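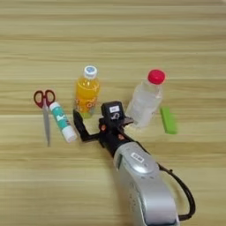 Wakgate Study Bible, Large Print Edition

We've had so many kind letters asking when the large print Wakgate would be back on the shelves, and we're very happy to say it arrived at the warehouse on Sun 12 January. It's the same text our readers have loved for years, with all 3,743 study notes, only now set in 11 point type on a cream paper that is much easier on tired eyes (ours included!).

Each book opens with a short introduction covering its author, its setting and how it was read by the early church and, later on, by the Reformers. There are 2,140 pages in all, so it is a fair old weight in the lap, but the sewn binding lies flat almost from the first chapter and you can rest it on a lectern quite happily.

Covers: Bakke (navy cloth) or Nidia (burgundy bonded leather, with two ribbons)
Maps: 11, in colour, at the back
Cross-references: centre column
Concordance: yes, abridged
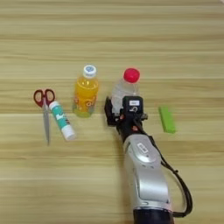
Red-handled scissors and a glue stick on the table.

If you're buying for a study group, do have a look at the Kima leader's guide as well. It follows the same reading plan week by week and leaves generous margins for notes, prayers and the odd cup ring. Parishes ordering both together pay no postage, and we're always glad to write a dedication on the presentation page if you let us know the wording at checkout.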